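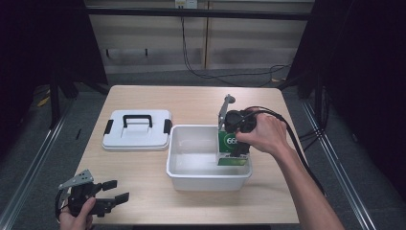
Talks > Stutstead Library Evenings > Speaker notes > Keeping Paper

Hi everybody, thanks for coming out in this weather. (Wait for the stragglers. Tell them there are seats up front, they won't take them.)

So tonight is about keeping paper. Letters, postcards, recipe cards, report cards, the stuff your mother put in a drawer in 1974 and you inherited along with the drawer. I'm not an archivist. I worked in the county records office for 12 years, mostly at the front desk, and I picked things up from the people in back who knew what they were doing.

Ask: who has a box at home they're scared of? Let them laugh, let a couple of people tell theirs, but keep it to five minutes or we'll be here all night like last January.

START WITH MY BOX

My grandmother's family came from Skirkholm and they wrote to each other constantly. When she died I got a suitcase full of letters, and for ten years that suitcase sat in my attic. I thought I was being respectful! An attic is the worst room in the house for paper. It cooks in summer and freezes in winter, and the paper swells and shrinks with every swing.

Pass around the brown letter in the sleeve. It's the one about the cow. Ask them not to take it out.

The good news is that most of the suitcase was fine, because the writing paper from that time was decent stuff. What went bad was the newspaper clippings folded inside the letters. Newsprint turns acidic and it stains whatever it touches, so you get a brown rectangle right across Aunt Inge's handwriting. If you do one thing when you get home tonight, pull the clippings out. Photocopy them if you like them and store the originals in their own folder.

WHERE TO KEEP IT

Bedroom closet, inside wall, off the floor. I always get asked about basements. No. I know yours is dry. Mine was dry too, and then the water heater went.

Boxes: any clean box with a lid is better than a drawer or an open pile. Plastic is okay if it's polypropylene and the paper is good and dry going in. Look for the little 5 on the bottom. Cardboard should say acid-free. Shoeboxes are not acid-free, I'm sorry, I love a shoebox too.

Don't pack them tight. You should be able to get your fingers down between things and lift one card straight up without its neighbors coming along for the ride. If the box is half empty, put a bit of crumpled acid-free tissue in the gap so nothing slumps and curls.

(Drink of water. Check the clock. Should be roughly 33 minutes left at this point, if it's less skip the ink section.)

INK

Ballpoint is pretty tough. Fountain pen ink mostly hates water, and felt tip fades if you look at it funny. Keep all of it out of the sun. Frame a copy, keep the real one in the dark.

THINGS NOT TO DO

Tape! Please, no tape. I've seen a Zondville land deed held together with so much yellow tape that it crackled when you unfolded it. A tear sitting quietly in a folder can be fixed later on. Old tape is miserable to get off, and the stain stays behind.

No rubber bands, no paper clips (they rust). No laminating, ever. Somebody's going to tell me they laminated a birth certificate. Be nice about it.

Pencil only when you write on the back, and write on the back before you forget who these people are. Full names. "Me and Bud at the lake" is no use to your grandkids.

ASUKA'S RECIPE CARDS

Asuka Oshima is letting me share this one. Her mother ran a lunch counter in Hamada and left a tin of recipe cards, all splattered with soy sauce and oil. Asuka wanted to clean them and I talked her out of it. The splatters tell you which ones got cooked! She put each card in a clear sleeve, scanned both sides, and now she cooks from the printouts.

Show the two scans. Read the note on the pickle card out loud, "too much last time, ask Father." Give people a second with that one.

QUESTIONS

Usually photos come up first. Short answer is same closet, separate box. Mold: bag it, keep it away from everything else, call the county.

Handout is by the coffee. Remind them to return the brown letter.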